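The Bun That Would Not Let Go

The fault first showed up in April, a little after 3 in the afternoon, and it looked like nothing much. A robot arm at Paluvex reached into a steamer, closed its gripper on a bun, lifted, moved over to a plate and opened its fingers. The bun stayed where it was. The arm went back for the next one with the first still stuck to a fingertip, and pushed both of them down into the pot.

The control software logged the transfer as a success.

Paluvex is a small company that builds kitchen handling systems for canteens. Its bun task uses two arms at one table and a program called Flilley, which decides which arm moves and when. Eyerusalem Kahsay runs the tests. She had been watching the success rate climb for weeks and did not trust it.

"The number on the screen was better than what I was seeing on the plate," she said.

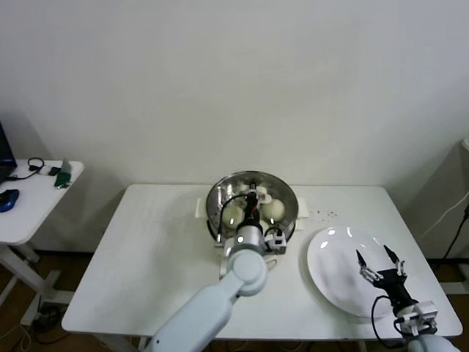
Both arms at the table, with buns in the pot and the plate still empty.

Kahsay went back through the logs by hand. Of 169 transfers marked as complete, 30 had ended with the bun somewhere other than the plate. In eight of those, the arm had pressed down on the pot with more force than the safety limit allowed, and it had kept going.

The cause was in two places. Flilley counted a bun as delivered when the fingers reached their open position over the plate. It never checked whether anything had left them. The force limit, meanwhile, had been switched off during an earlier round of tuning, when the arms kept stopping every time they brushed the rim. It was meant to be switched back on the same evening.

Thaddäus Grabner, a safety engineer at the consulting firm Grinent, was asked to review the setup. He was less worried about the dough than about the steamer.

"You have an electric appliance, hot water and an arm that believes it is finished," he said. "If it tips the pot, it will report a good day."
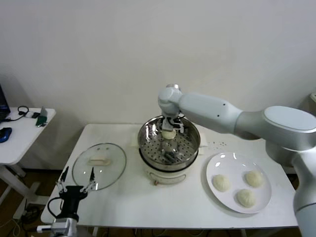
A bun held just inside the rim of the steamer, the part of the move where contact with the pot is most likely.

Grabner's report asked for a force limit that cannot be turned off from the tuning screen, and for a separate check of the plate after each release. It also asked that people stay out of reach of both arms while the steamer is on.

Paluvex has made the first change. The plate check took longer, as steam kept fogging the camera image, and it now runs after a pause of around 2 seconds. Kahsay has thrown out the old success figures and started the count again. The pause makes every transfer slower, and the sales side has asked whether it could be shortened. She has told them no for now.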